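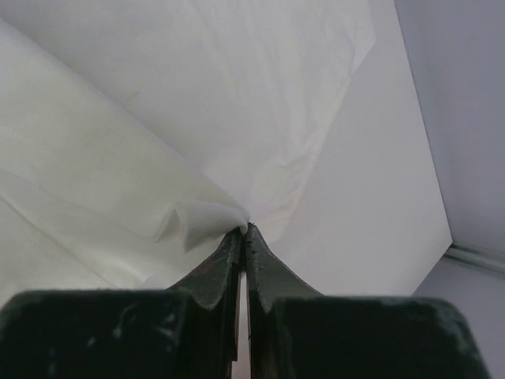 How do I stop a homemade two-finger gripper from dropping thin fabric halfway through a fold?

I'm building a small arm on a bench at our shared workshop in Trarnden and the goal is to get it folding cloth. Tea towels are going pretty well, which I'm thrilled about. Thin cotton is another story. The fingers close, they get a bit of material, the arm lifts, and somewhere in the first 300 mm of travel the cloth slides out. Fingers are printed PETG with a pointed tip, driven by one hobby servo through a gear pair. The controller is a Stellis board running the Trullgate firmware. I've tried closing harder and all I got was a hot servo and a funny smell. Is it the fingertips, the servo or the way I'm approaching the cloth? Happy to reprint anything, I've got plenty of filament and most evenings free.

Asked in Home Robotics, Workshop Builds
Viewed 3,287 times
3 answers

Answer 1 (accepted)

Start with the fingertips, then look at how far down you go before closing. Bare printed plastic is slippery against cotton, and it gets more slippery as the layer lines polish themselves off. I had exactly the same trouble on my arm and it was such a good feeling when it finally held on!

What I'd do, in the order I'd do it:

Put something grippy on the inside faces. I cut strips from a bicycle inner tube, roughed both sides with sandpaper and stuck them on with contact cement. Thin silicone sheet is nicer but most glues won't hold it, so you end up having to print a little slot to trap it. Keep the strip right out to the very end of the finger. If it stops 3 or 4 mm short, the cloth is being held by plastic only and you're back where you started.

Check that the tips meet first. Close the gripper on a piece of printer paper and hold it up to a lamp. You want the ends touching and a small gap behind them. Mine were touching at the middle and splayed at the points, so all the force was going where there was no fabric. I reprinted with a slight inward angle and it made a bigger difference than the rubber did.

Then get a proper fold into the grip. Come down with the fingers open, press lightly onto the cloth, and close slowly while still pressing. The fabric bunches up between the tips and you have two layers and a bit of a hump to hold. If you close above the cloth you'll catch a few threads and lose them as soon as the weight comes on. On Trullgate I set the close speed to 19 (whatever unit that is, the docs don't say) and the default was way too quick for this.

Let the wrist have some give too. A bit of foam or a couple of soft springs behind the gripper mount means you can be slightly off on height and still press without jamming the tips into the table. My bench has a dip in the middle I never knew about until I did this.

As for the servo, stop squeezing harder. Once the tips are meeting properly you need surprisingly little force. I run mine at a lower limit than I did at the beginning and it stays cool all night.

Have fun with it. Cloth is the best thing I've ever tried to get a robot to handle, every pick comes out a bit different and I still stand there watching it like a kid at the aquarium.

Comment from asker: Did the lamp test on Thursday and yep, splayed at the points. Reprinting now, will get onto the inner tube after that. Thank you!!

Comment: what shore hardness for the silicone?

Reply: No idea sorry, it was an offcut from the bin. Soft enough to dent with a fingernail.

Answer 2

Suction maybe? I use a cup for cardboard and it's great. Haven't tried it on fabric.

Comment: air goes straight through thin cotton, you'd need a huge amount of flow

Answer 3

Agree with the fingertip advice, one thing to add on the motion side. Slow down the first part of the lift. I had mine going straight from closed to full speed and the jerk pulled the cloth out every time, even with good rubber pads. Now it waits half a second after closing, creeps up a couple of centimetres, then speeds up. I logged a long run of picks on an old pillowcase and went to 92 percent held, from well under half, with only that change.

I learned the pause from the Ivanyshyn build notes, which are worth reading if you can find a copy. The section on dragging before lifting is gold. You pull the pinched bit sideways a touch so the rest of the cloth comes loose from the table, and only then go up. Works a treat on anything that's been ironed flat.

Also give the pads a wipe with a damp rag now and then. Lint builds up on rubber quicker than you'd think.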